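4. Montagem e rega da floreira de parede Plukness

Leia esta secção até ao fim antes de fixar o suporte.
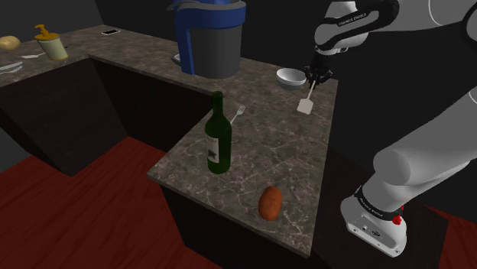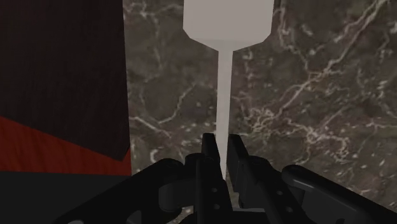
Evdale, agosto

4.1. Marque na parede os dois pontos de furação, com a ajuda de um nível.
4.2. Fixe o suporte com os parafusos fornecidos (ref. 1368).
4.3. Encaixe o reservatório Vidmar até ouvir o clique.
4.4. Coloque a planta no cesto interior, sem comprimir as raízes.
4.5. Encha o reservatório até à marca inferior. A reserva dura cerca de 7 dias.

NOTA: Os fetos e as heras toleram menos luz direta do que as suculentas. Consulte a tabela da secção 6.

ATENÇÃO: Não exceda 8 kg por suporte, incluindo a terra e a água. Não instale a floreira sobre tomadas elétricas.

As peças de substituição podem ser pedidas ao serviço de apoio da Skestside.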